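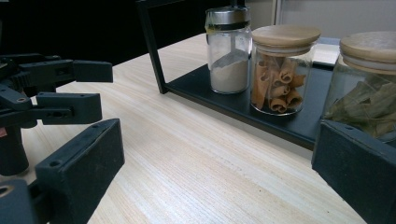 A pale wooden tabletop, the color buyers keep asking for.

The Table Comes Back

Eight in the morning in Drultunlow and Chepkoech Shirima already has a tabletop upside down on two sawhorses. Coffee on the windowsill. Radio on, low. She has 17 tables waiting and a customer coming at noon for one she hasn't started sanding.

"They all want it pale," she says. "Pale, pale, pale. I spent my twenties staining things dark and now I spend all day taking it off."

Kitchen tables are having a moment, at least in this corner of the county. Open plan did it, partly. The dining room went, the good table went with it, and for years people ate at counters on stools nobody could sit on for longer than a sandwich. Now the counters are full of chargers and mail. So, a table. A real one, big enough for homework and a pot of soup.

New ones cost plenty. Old ones are sitting in garages with paint cans on them. Shirima's shop, Sallau, buys those. Last year she paid as little as 2 dollars for one, at a yard sale, bird droppings included. Sold it for $287. Roughly 8 hours of work in between, most of it scraping, so do the math before you quit your job.

What goes wrong with an old top? Heat rings, mostly. Ink. Glue from a kid's project, which is worse than ink. A split along a joint where somebody parked the table against a radiator. The rings sand out if they're shallow. The split has to be opened up, cleaned and glued again, and then you wait. She hates the waiting. Clamps on overnight, no peeking.

Veneer is the trap. Looks like solid wood, sands like solid wood, and then a brown patch shows up and you've gone through. Check the edge first. If the grain on top runs over the side and carries on, good sign. If there's a thin line, put the sander down.

Maureen Blackburn learned that one the hard way. She teaches the evening class over in Nuditz, six weeks, bring your own table or anything you can carry up the stairs. February's class was full. Her own first project is still in her hallway with a cloth over the bad spot.

"I tell them to leave some marks," she says. "They want it perfect and then they're scared to put a plate on it."

The two of them disagree about finish. Blackburn likes oil, thin coats, wiped off with an old T-shirt and topped up every spring. Shirima uses a hard matte varnish on anything going to a house with small children and wont discuss it. Oil looks better for a year, she says. Then comes grape juice.

Chairs are a seperate problem. Hardly any of these tables arrive with a set, and matching is hopeless. Most customers mix. A bench on one side, whatever they own on the other. The Ebihara family, out past the feed store, have a long table she finished last fall and not one chair at it the same height. Grandmother gets the tall one.

Noon. The customer is early. The table is not done, the top is half bare and half still the brown of strong tea, and he runs his palm over the bare half and asks if he can come back tomorrow. He can. She's already reaching for the sander.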